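## 3. Rules of practice for the shared cell

Before we come to the rules themselves, it may help the reader to know what kind of work they were written to govern. The Woltura cell handles desktop computers and server boards that have come to the end of their service, and the tasks range from simply finding a part to reaching into a chassis among slots, latches and cables. It is fiddly work, and the parts were never meant to be handled by a machine, so a good deal of what follows is really about patience.

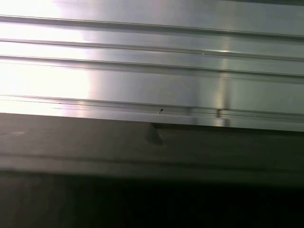
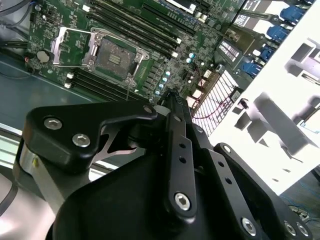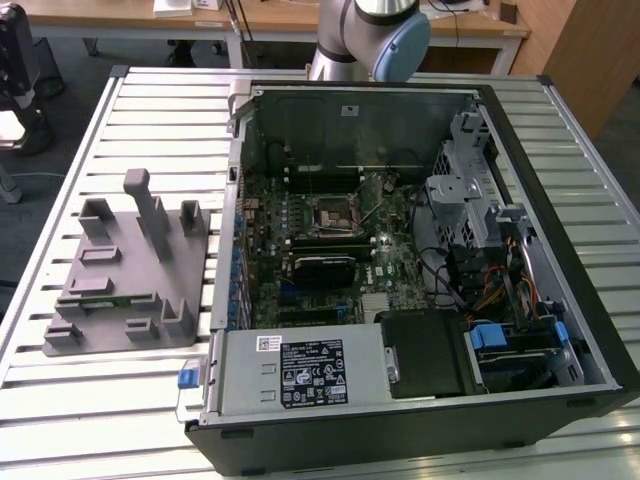
**Figure 2.** Work in the Woltura cell. First: aluminium profile at close range, from the wrist camera. Second: the gripper at a server motherboard with its processor socket empty and the load plate open. Third: a desktop tower on its side on the slatted worktable, with the printed fixture plate to its left.

### 3.1 Where the rules came from

We began, as I suspect most groups do, with a sheet of paper taped to a cupboard door. It had grown by one line after every mishap, and by the time the Prudis partners joined us it was long, contradictory and largely unread. The version described in this section was agreed on Oct 3, 2019, and it replaced the sheet entirely. Each rule had to say plainly who does what and when, and each had to be something a newcomer could follow on a first morning without having to ask.

We did look at the general safety standards for industrial robots, and our rules sit underneath them and take nothing away from them. Those standards tell you a great deal about protecting the person beside the arm. They say rather little about protecting a row of memory slots from the arm – and it was there that most of our trouble lay.

### 3.2 The workpiece

A chassis is disconnected from the mains and left to stand before anyone opens it, and this is written on the job card by the person who did it. Side panels come off by hand. The chassis is then laid so that its open face is uppermost, and pushed gently at each corner; if it rocks, it is packed until it doesn't.

Loose cables deserve a paragraph to themselves. A cable that lies across the path of the fingers is moved aside and tied before the run starts, never during it. We were slow to adopt this one (it seemed so fussy!), but it has saved us more time than any other rule in the list.

### 3.3 Approach and contact

The gripper approaches an open board in two stages. It stops at a hover point, where the operator checks the view from the wrist, and it goes on only when the operator has pressed the release key. An open processor socket is treated as a place of no contact whatsoever, unless the task is about the socket itself, in which case a second person signs the card. The contacts are delicate, and a board with bent ones is of no use to the people at Kos who test the boards after us.

Bare metal calls for a different sort of care. Profile edges, chassis panels and the like throw back a good deal of glare, and grooves that are perfectly plain in one part of a view may fade almost to white in another, as in the first picture of Figure 2. Our rule is that no position is taken from a glaring surface by the wrist view alone. The operator confirms it from the fixed camera or with a hand gauge, and we would urge other groups to do the same.

### 3.4 Stopping, and writing it down

Anyone may stop a run, for any reason, and is thanked for it. After a stop, the arm is backed out along the path by which it came in, and the card is filled in before the next attempt. Cards go into Lullero, our log, where they can be searched by rule number.

Over the period covered by this paper the log took in 2205 runs, of which 827 were made under the old sheet and the rest under the present rules. We would be wary of a straight comparison, as the mix of tasks changed along the way and people were getting better at the job in any case. What we can say is that the cards became a good deal fuller. The old sheet allowed 900 characters for remarks, which was generous, and hardly any of them were used; the new card asks two short questions, and operators seem quite happy to answer them at length.

The full wording of the rules is given in Appendix B, together with the job card. Section 4 takes up the question of training, and how far the same wording can serve operators who have never worked with an arm before.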